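Speaker notes: Preanalytical handling of synovial fluid for cell counts
Galtisbridge laboratory methods meeting, December 5, 2024

Slide 1. Title
Thank the session chair. Mention that the handout has the full protocol and that the slides only carry the parts that differ from routine practice.

Slide 2. Why the count drifts
Synovial fluid is viscous because of hyaluronic acid. Viscosity affects pipetting volume, mixing and the spread of cells in the chamber. White cells also break down on standing. The two effects are usually reported together. We tried to separate them.

Slide 3. Samples
57 aspirates, all knee, collected at Minlow from May onward. Each was split at the bedside into an EDTA tube and a plain tube. Heparin was left out of the main comparison. Say this early, it saves a question later.

Slide 4. Arms
Arm A: counted as received, manual chamber.
Arm B: hyaluronidase added, incubated, counted in the same chamber type.
Arm C: hyaluronidase added, run on the analyzer in body fluid mode.
Point to the flow chart. Do not read it out. Arm C has fewer samples than arm B where the volume left over was too small. 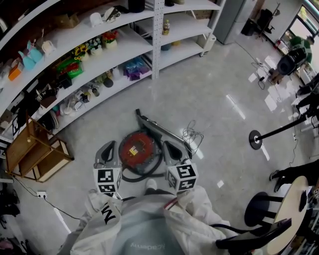 Pentti Seppälä wrote after the draft went round that arm A should not be called a reference method at all, given that an untreated viscous sample is under-pipetted from the start, and that he would call it "current practice" and leave it there. I have changed the label on slides 4, 6 and 7. The older label is still on the axis of slide 8. Correct it verbally.

Slide 5. Enzyme step
Final concentration is in the handout. Mix by inversion, no vortex. Clots are noted and the sample is excluded from the count but kept for crystals. Acetic acid diluent must not be used on any of these samples. It precipitates the hyaluronate and traps cells in the clot.

Slide 6. Results, low range
Below 700 cells per microliter the scatter is wide in all three arms. Treated samples read higher than untreated ones, with overlap. No claim is made here about clinical cutoffs.

Slide 7. Results, one worked sample
Sample with a treated count of 3,370 per microliter. Show the untreated count next to it. The differential hardly moved. Pause here. People look at the total and miss the differential.

Slide 8. Time to analysis
EDTA tubes held at room temperature for up to 2 hours, then recounted. Plain tubes lost more samples to clotting. Refrigerated tubes are on the backup slide, only if asked.

Slide 9. Limits
One joint, one collecting site. Readers were blinded to arm but could often tell treated fluid by how it ran in the chamber. Crystal identification was done on untreated fluid only.

Slide 10. Next
The Jayawardena group will repeat arms A and B on shoulder and ankle fluid. Ayman Kanaan has the worksheet template and will send it on request. Sulley joins once its analyzer is validated for body fluids.

Backup: refrigerated tubes, heparin subset, chamber loading volumes by pipette type.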